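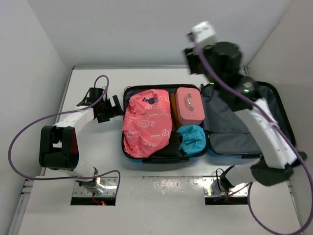 Figure 3. The suitcase on the table between the two arms, lid open, left half packed.

3. Running the suitcase demo on open day

I've run this one at Plisholm more times than I can remember, and it's still the one people crowd round for (children especially!). Give yourself the whole of 3.1 before the doors open.

3.1 Setting the table

1. Wipe the white top down. It's shiny, and finger marks show up badly under the hall lights.

2. Lay the suitcase flat in the middle, between the two arms, with the packed half on the left and the lid folded open to the right.

3. Pack the left half. I put the big pink-red bag in first, then the pink box with the metal handle in the top corner beside it, and the cloths go in below the box — the turquoise one bundled up, the black one folded and tucked by the bag.

4. Look at both purple cables. Each one should hang in an easy loop with nothing leaning on it.

Note: glossy, crinkly bags are lovely to watch but slippery to grip. Have a go with yours on Monday, well before visitors are booked in.

3.2 Starting up

5. Switch on at the wall, then open Stidix on the laptop and load program 162.

6. Press Home and wait for both arms to settle.

7. Set the speed to 16 per cent. I know it looks slow from where you're standing, but it feels much quicker from the front row, and people like to have time to point at things.

8. Press Run, and keep one hand near the stop button the whole way through.

Caution: the right arm swings up high over the open lid. Keep heads, lanyards and ice creams well back from the table while it's moving.

Caution: never reach into the suitcase during a run, even to nudge a cloth. Press stop first, then sort it out.

3.3 If it stops by itself

Code 284 means a gripper has closed on nothing. Clear it, go back to step 6 and start again. Code 696 is a cable warning, so switch off and check both loops before you do anything else.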